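Search this site Go

Lallix and Skereo reopen talks on the Guérin crossing

27 shares 7 comments

I've been following the Guérin bridge business long enough that I'd stopped expecting news out of it, so I was pretty surprised when both foreign ministries put out the same statement within an hour of each other. Same wording and everything! Lallix and Skereo are going back to the table over the border crossing, and this time they've agreed on what they're going to talk about before sitting down.

Quick recap if you haven't been keeping up (and I don't blame you). The crossing at Guérin is the only paved road between the two countries, and trucks have been stuck with a double inspection there ever since the old customs agreement ran out. Lallix says it still has the right to collect the transit fee written into that agreement. Skereo says an expired agreement is an expired agreement and it wants the fees it has paid since then returned. Drivers I talked to at the border in September mostly wanted to know where they could get some sleep.

The new statement gives the two sides 60 days to come up with a temporary arrangement. Trucks would be inspected once, on whichever side they enter from, and the fee would go into a shared account until somebody settles who it belongs to. The Lallix ministry called that "a practical step that leaves our legal position untouched," and a few lines down the Skereo ministry gets to say its legal position is untouched too. Everybody's position is in great shape. 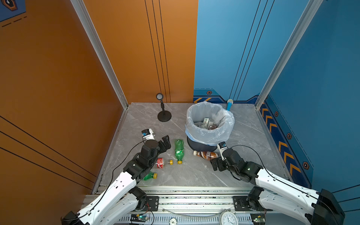
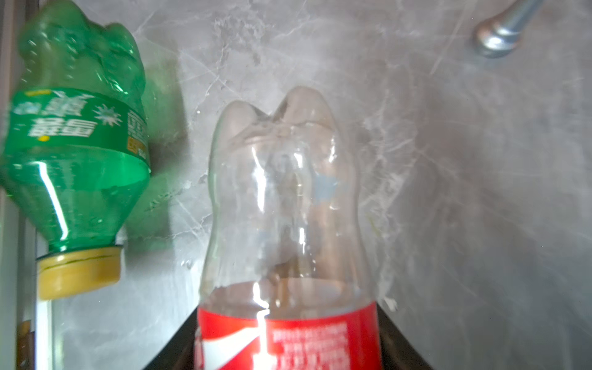
Orange and blue panels (first photo); a green soda bottle with a yellow cap (second photo).

The part I'd keep an eye on is the shipping company Nodumex, which runs more trucks over that bridge than anybody else and has a claim of its own pending against Lallix. It covers 971 separate fee payments, and the company told me by email that it has no plans to withdraw it while the governments talk. If a court rules on that claim before the 60 days are up, the whole shared account idea could get messy fast – I asked both ministries what happens then and got a polite "no comment" from one and nothing at all from the other.

Folks on the Skereo side seem more hopeful than they were last time. The earlier round of talks fell apart after 12 meetings, mostly over which language the inspection forms would be printed in, and that question has now been handed off to a separate working group. I think that's smart. You can argue about forms forever, and those two delegations have come pretty close.

In Lallix the mood is touchier. The opposition has already accused the government of giving away fee money without asking parliament, and it wants a debate before anything gets signed. The government says a temporary arrangement doesn't need a vote. I read the relevant section of the law twice and could see it going either way, so expect some shouting.

The first meeting will be held in the old customs house at Guérin, with seven delegates from each country. It starts at 10 in the morning and is closed to the press, but there's supposed to be a short briefing afterward – I'll be standing outside for it.

Contact us | Copyright, all rights reserved | Back to top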